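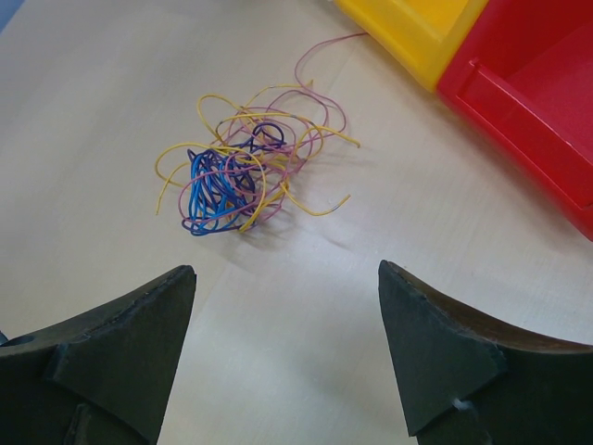 A tangle of thin insulated wires in yellow, pink, blue and dark purple on a pale tabletop

Sound works by Inmaculada Lozano open at the Villalobos Gallery

March 12, 2018

The Villalobos Gallery in Skiddale will open its spring programme on Friday with "Low Tide, Second Floor", the first exhibition in this country by the sound artist Inmaculada Lozano. The show has 13 works, of which 10 were made during the artist's stay in the town this winter.

Lozano came to Skiddale in January, invited by the gallery's curator, Covadonga Campos. She spent her days with a microphone at the old harbour, in the bus station and in the public baths on Sulley Street. From these recordings she has composed pieces which the visitor hears through small loudspeakers placed at the height of the ear, at the height of the knee and, in one case, under the floor.

"I did not want to make a portrait of the town," Lozano said at the press visit. "I was here only for some weeks, and a portrait needs more time. I wanted to keep the sounds that people who live here have stopped hearing."

The largest work, "Rotel", fills the whole back room and takes its name from the hotel where the artist was staying. It lasts 12 minutes and begins with the noise of a lift. Slowly other sounds enter: a radio behind a wall, a trolley with plates, two people who say good night to each other in the corridor. The room is kept almost dark, and there are benches for those who wish to hear the piece from beginning to end.

Next to it is a quieter series of drawings in pencil and ink, which Lozano makes while she listens. They are small and rather delicate, and it would be a pity to pass them too quickly on the way to the darker room.

The exhibition also includes one work made together with the Japanese composer Tatsuya Hayashi. The two artists met as students and exchanged recordings by post for a year, each one adding a layer and sending the tape back. The result is played on the staircase, where it mixes with the steps of the visitors. Hayashi will travel to Skiddale for the opening and will perform a short concert at 7 pm.

According to Campos, the gallery had wished for a long time to give more space to sound. "Our rooms have a strong echo, and for years we treated this as a fault," she said. "Inmaculada asked us to take the curtains down."

A catalogue with texts by Chunhua Fan and Soledad Requena is on sale at the desk. Fan will also give a talk on listening and memory in the reading room during the second week of the show.

The gallery is closed on Mondays. Admission is free, but places for the concert must be reserved by telephone.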